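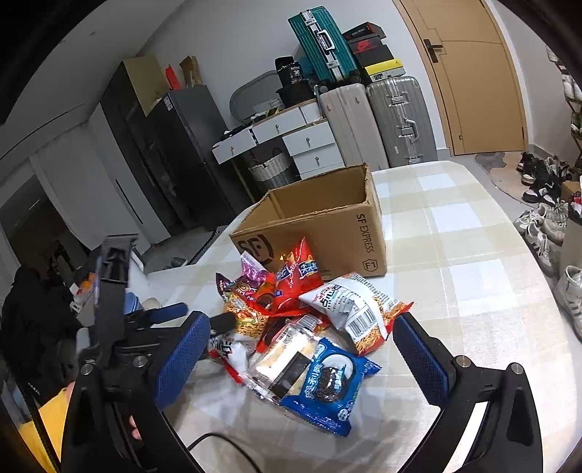
**¿Mojar o no mojar las galletas?**

**flama_dulce** · 28 de noviembre de 2018

¡Buenas! Abro hilo porque en casa llevamos toda la semana con el mismo debate y necesito refuerzos. Yo mojo todo: las rellenas, las maría, hasta los hojaldres (sí, los hojaldres, y volvería a hacerlo). La leche fría y cinco segundos, ni uno más. ¡Es que cambia por completo la galleta!

**Castside**

Con las de cacao, de acuerdo. Lo del hojaldre me parece una barbaridad - pierde las capas y te queda una sopa de mantequilla. Para eso me tomo un flan.

**teoh_88**

> La leche fría y cinco segundos

Cinco es mucho para una maría. Yo cuento dos y fuera. En julio probé con horchata y me encantó, sobre todo con las de canela. Probadlo, de verdad, ¡qué cosa más rica!

**Starkovov**

Yo soy de café solo, en taza de 125 ml, y la galleta aparte. Mojar me deja posos y luego el último trago es una pena. Y si encima son rellenas, se abre primero la tapa y se come la crema. Ese orden no lo negocio.

**Castside**

@Starkovov los posos son la mejor parte, hombre. Con cucharilla.

**flama_dulce**

Jajaja, ya sabía yo que con la crema íbamos a tener lío. @teoh_88 me apunto la horchata, aunque en noviembre a ver dónde la encuentro. ¿Valdrá la de avena?

**teoh_88**

La de avena me sale muy sosa. Échale un poco de canela y piel de limón, la dejas una hora en la nevera y me cuentas.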